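Gripper Comparison: Frequently Asked Questions
Urkdale bench notes, two-arm laundry cell

These questions came in after we posted the October results for the Flirby and Baleck finger sets. Answers cover the setup, the fingers, the wrist cameras and the controller settings. Raw logs are available on request.

What was being compared?

Two sets of finger pads for the same parallel gripper, and two controllers: the stock one and the Magalhães build. Arms, brackets and cameras stayed the same throughout. The task was handling a woven basket and clothing at a front-loading washer. We picked it for the mix of one stiff item and several limp ones, which load the fingers in different ways. 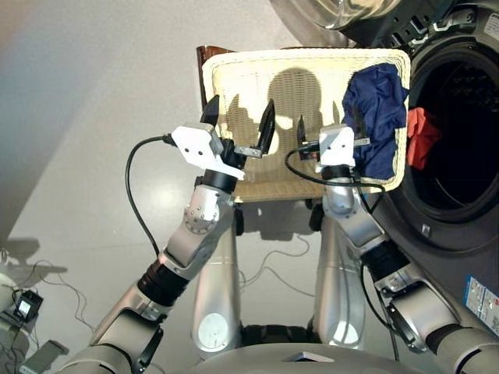
SETUP AND ARMS

Why use two arms on one basket?

A single gripper on the rim lets the basket rotate about the pinch point. With an arm on each side the rotation is held, but the arms now push against each other whenever their position estimates disagree. The controller has to manage that internal force. The stock controller treats each arm separately. The Magalhães build shares one object frame between them and lets the second arm yield.

Can I run the test with one arm?

Yes, for clothing only. Skip the basket items in the task list and report the clothing results separately.

How are the cables routed?

Each gripper cable leaves the bracket in an open loop and returns along the arm. Leave enough slack for full wrist rotation. A tight loop adds torque at the wrist and shows up as drift in the force reading. Check this first if your zero offset moves between runs.

FINGERS AND PADS

Why a mesh pattern on the pads?

Smooth pads slide on knit fabric at low force. The raised pattern catches the cloth and allows a lower grip setting. The drawback is lint, which fills the pattern and has to be brushed out. We clean the pads every 200 grasps.

How do the fingers behave inside the drum?

Clearance is the limit. The fingers have to open wide enough to take a fold of cloth without touching the drum wall or the lifter. Approach at an angle to the wall and close slowly. Contact with a lifter registers as a force spike that looks much like a good grasp, so confirm with the wrist camera before retracting.

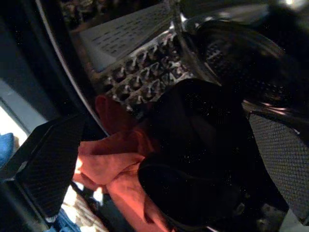 Wrist camera view in the drum: textured pads on both sides of orange-red and black laundry.

Which pad did better?

Baleck on heavy cloth, Flirby on thin cloth. The Baleck pad is stiffer and keeps its shape under load. The Flirby pad conforms more and picks up single layers with fewer retries. On the basket we found no difference worth reporting.

What grip setting should I start from?

Start at controller value 490 for clothing and 700 for the basket rim. These are raw units and do not convert directly to newtons. Raise the value in small steps only if you record slip - high settings leave marks on woven surfaces.

CAMERAS

Do I need both the head camera and the wrist cameras?

For this task, yes. The head camera gives the position of the basket relative to the washer opening. It is poor at showing fingertip contact once an object is held up in front of it. The wrist cameras cover contact and little else.

Do shadows affect the head camera?

They can. With light coming from behind the head, the robot's own shadow lands on whatever it is holding. Our segmentation step split the basket face into two regions until we added shadowed samples to the tuning set. 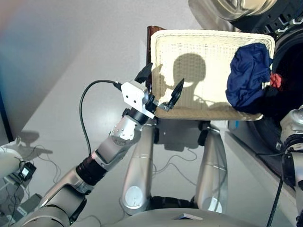 Saodah Siregar wrote in to disagree on the pads: "We ran the Baleck set on the same basket task and saw more slip at the rim than with Flirby, mainly during tilting. Your result may depend on where the fingers land. Did you control for that?"

We did not. Finger placement was left to the planner, and the logs record it only to the nearest pad zone. A fixed-placement run is on the list for the next round.

Why does the wrist camera lose detail on white items?

Auto exposure reacts too slowly when a pale object fills the view. Motion makes it worse. Lock exposure before the approach and limit wrist speed for the last part of the move. If the image still washes out, rely on finger position and force, and mark the grasp as unconfirmed.

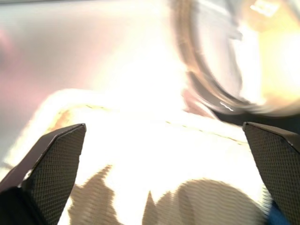 CONTROLLER AND LOGGING

How many runs per configuration?

The two pad sets and two controllers give 4 configurations, each with the same number of runs. Do not pool results across controllers.

What counts as a failed grasp?

A drop, a retry, or any operator stop. Unconfirmed grasps are logged in their own column and left out of the success rate.

Can I submit my own results?

Yes. Send the log file, the pad set, the controller version and the exposure setting. Results without an exposure setting are listed but not compared.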